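Come and teach a robot arm with us — three places going for September

Hello! I'm Mirjam Riedl and I help run the after-school robotics club at Otiria, together with Kamran Rizvi, who looks after the electronics bench and the biscuit tin. We've got three places on the student team for the autumn and I'd love to fill them with people who haven't done this before.

The project is called Rorkberg. We're getting an arm to find its way round small rooms and handle the things in them, and then we enter it in the Standine cup in the spring. Last year we came 11th, which I was thrilled with (the gripper lost a finger pad in the second round and we finished the run on tape).

What would you be doing? Mostly driving the arm by hand while it records, then sitting with a mug of tea and sorting the recordings into good, bad and "what was that?". We've got 2,544 runs on the drive and only 1,536 of them are labelled, so you can see where you come in! There's also room-building, painting, printing new gripper parts and a bit of Python if you fancy it. Kamran will teach you the Python from nothing.

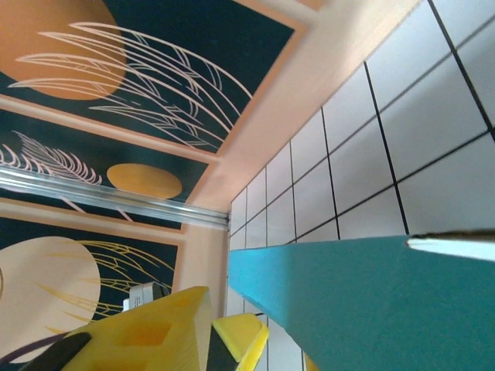
The view from the wrist: patterned panels, white tiles and our yellow gripper fingers.

You'll get very used to looking at the world from that angle. It's odd for the first session or two and then it clicks, and you start noticing things like how a shiny metal rail catches the light.

You don't need to be good at maths, and you don't need your own laptop. I'd like you to be 16 or over, able to come to most sessions (we start at half past four and lock up at seven) and happy to write down what went wrong as well as what went right. If you've ever built scenery for a school play or painted models, please say so — we're short of people who are handy with a brush.

It's unpaid, I'm afraid, but there's no fee either, and we cover travel and food for the cup.

To apply, send me a few lines about yourself and something you've made or mended, however small. Put "Shao" in the subject line, that's the arm's name and it gets your message into the right folder. Kamran and I read everything together and we'll write back to everyone before the end of September.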